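Erkwood Countertop Food Dehydrator

Home / Kitchen / Preserving / Dehydrators

Model: Erkwood 12-tray
Sold by Pristano Kitchen Supply
In stock, ships in two working days

The Erkwood is a countertop dehydrator for households that buy or grow more produce than they can eat fresh. It dries sliced fruit, vegetables, herbs, cooked beans and leftover rice so they can be kept in a cupboard. Air moves from a fan at the back of the cabinet to the door at the front, so the trays do not need to be rotated partway through.

The temperature can be set from 95 F to 161 F. Use the low end for herbs and leafy greens and the middle of the range for fruit and most vegetables. The timer runs up to 28 hours and shuts the unit off when it reaches zero. The last settings stay in memory until you change them.

What's in the box

Dehydrator cabinet with door
12 wire trays
Two fine mesh sheets for herbs and small pieces
Two solid sheets for purees and sauces
Drip pan
Printed guide with drying times

Drying root vegetables

Potatoes, beets and carrots keep well once dried and are easy to add to soups. Scrub them, peel if you like, and slice evenly. Thin slices dry faster, but very thin ones tend to crack and fall through the trays. Potatoes should be boiled or steamed until just tender before they go in, or they will turn gray. Rinse off the starch, pat dry and lay the slices in a single layer without overlapping.

Set the unit to 125 F. Start checking after eight hours. Potatoes are done when they are brittle, and carrots when they are leathery all the way through. Let everything cool on the trays before you put it in jars, and look at the jars every day for the first week. Moisture on the inside of the glass means the batch needs more time in the dehydrator. 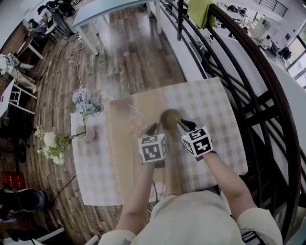 Using up leftovers

Cooked rice, lentils and beans can all be dried on the mesh sheets. Plain tomato sauce goes on the solid sheets and peels off as a flexible sheet that can be torn into a pot later. Avoid anything with a lot of oil, butter or cheese. Fat does not dry, and it goes rancid in storage.

Vegetable trimmings such as celery leaves, leek tops and mushroom stems can be dried together and ground into a powder for stock. Keep onions and garlic in a separate load unless you want everything to taste of them.

Cleaning

The trays and drip pan lift out and can go in the top rack of a dishwasher. Wash the mesh and solid sheets by hand in warm water. Wipe the inside of the cabinet with a damp cloth after the unit has been unplugged and has cooled. Do not spray water on the fan cover.

Placement

Leave a clear gap of six inches behind the cabinet. The fan is quieter than the one in our older Candetti model but can still be heard in the next room, so many customers run it overnight in a pantry or laundry room.

Warranty and parts

The Erkwood has a two-year warranty on the fan, heater and controls. Trays and sheets are covered for 60 days. Replacement trays are sold singly. Trays from the Kuzmenko range are narrower and will not sit on the rails.

Returns are accepted within 60 days if the unit is clean and has all of its trays. For questions about parts or an order, write to Nazar Vasylenko through the contact form and include your order number.

Related items

Candetti 5-tray dehydrator
Kuzmenko mandoline slicer
Wide-mouth storage jars, set of 12
Extra mesh sheets, pack of two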